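How do I get my puffer jacket fluffy again?

Print | E-mail

I washed my winter jacket in August so it would be ready early, and now the filling sits in sad little lumps along the bottom. I paid 165 for it and would love to keep it a few more years. Any ideas?
— Sihan Tian

Oh, don't give up on it! Put it in the dryer on low with two clean tennis balls, and stop every 14 minutes to break up the lumps with your fingers. Mine took most of an evening — I got through a whole pot of tea — but it came back lovely.

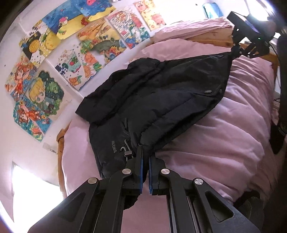

Navy puffer laid out on the bed.

Leave it flat overnight afterward, and please don't stuff it into a bag until winter.
— Amado Catacutan

low heat, yes. mine melted on high
— Indum70

Print this page | E-mail to a friend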